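Speaker notes, slides 6 to 9
Stone counters in rental units, January 2024

Slide 6. Pick up from the question on deposits. Most marks on marble are etches, and tenants report them as stains. An etch is damage from acid: lemon, vinegar, tomato, some bathroom cleaners. Wiping harder does nothing for it. Pause for hands, two questions at most.

Slide 7. Sealing. A sealer slows down oil and wine. It does not stop etching. Say this twice. At the Vodley building we sealed every kitchen in August and still had 7 etch complaints by the end of the lease year.

Slide 8. Cost. The Sarnness job came to $914 for two counters, honed and resealed. Polished would have been more. Mention that honed hides new etches better, so we now ask for honed at every turnover. Soriano still has polished tops and we are leaving them until the next remodel.

Slide 9. What to put in the move-in packet. One page, large type. Cutting boards, coasters, dish soap and water only. Noroter prints ours with the appliance sheet so it gets read at the same time. Hand out copies now, start from the back row.

If short on time, skip the photo comparison and go straight to the packet. Leave the last slide up during questions.
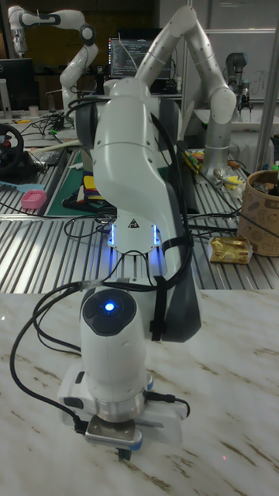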